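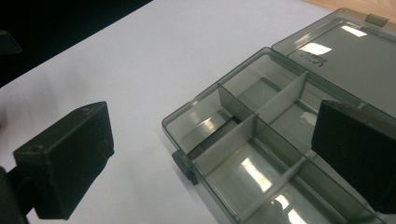 What I wanted to find out

My project is about old tights. More exactly, it's about whether the tights that people in my halls throw away could be collected and turned into something useful, and whether anyone would bother if you gave them a box to put them in. I picked it because I laddered three pairs in one week in my first term and felt a bit sick putting them in the bin. They're mostly nylon, so they sit in landfill for ages, and charity shops near me won't take them once they've got holes in!

The module asked for something to do with beauty or fashion waste. Half my group went for make-up wipes, so I was pleased to have tights to myself.

How I did it

I put collection boxes in two places, the laundry room of my halls and the student hair and beauty salon at Skundholm, where the trainees all have to wear black tights or trousers with their tunics. I made posters (bright pink, you couldn't miss them) saying clean tights only, any colour, holes welcome. The boxes stayed out for the whole of March and I emptied them every Wednesday after my afternoon lecture.

I also ran a short survey online and got 90 replies, which was miles better than I'd hoped for. I asked how often people buy tights, what makes them give up on a pair, and what they do with the dead ones.

Then there was the making part. I wanted to try a few of the uses you see passed around, like hair ties, stuffing for cushions, plant ties and a net for catching hair in the shower plughole. I tested each one myself or gave it to a flatmate to try for a week.

What people said

Most people bin them, no surprise there. Quite a few keep a laddered pair to wear under jeans in winter, and I do that too. The biggest reason for giving up on a pair was a ladder below the knee, then a hole in the toe, then the waistband going baggy. Out of everyone who replied, 26 said they had never heard that tights could be recycled anywhere.

One thing I hadn't thought of was embarrassment. Several people wrote in the comments box that they'd feel funny dropping worn tights in a box where other people could see them, even washed ones. I moved the halls box behind the door after reading that and it did seem to fill up a bit faster, but it was also the week before everyone went home and was clearing out their drawers, so I can't say for certain it was the door.

What I made

Hair ties were the clear winner. You cut the leg across into rings about as wide as your thumb, give each one a tug so the edges roll in, and you're done. They don't snag and they don't leave a dent in your hair. I made 100 of them in one evening in front of the telly and gave them away at Skundholm, and the trainees were using them to section clients' hair by the next session.

The cushion was less of a success. It took far more tights than I expected and it came out lumpy, like sitting on a bag of socks. I've kept it, but only for the cat at home.

The plughole net worked well for three days and then went slimy. My flatmate asked me very nicely to take it away.

Where the rest went

I sent the leftovers to Fekitz, a small firm that shreds nylon for padding. They only take sacks above a certain weight, so I had to join up with Layug, the swap shop in town, who already had a pile of their own. Between us we sent over 2,000 pairs, though most of those were Layug's and I don't want to take the credit! The postage came out of my project money and used up nearly all of it.

What I'd change

I'd start the survey before putting the boxes out, so the answers could help me decide where they go. I'd also weigh each week's collection. I just stuffed it all in sacks under my bed and never wrote anything down, and my tutor pointed out that this makes my results section rather thin.

I'd like to try Fornar next, the dance studio by the station, as dancers must get through loads of tights and they're all changing there anyway. I've emailed them twice and I'm still waiting for a reply.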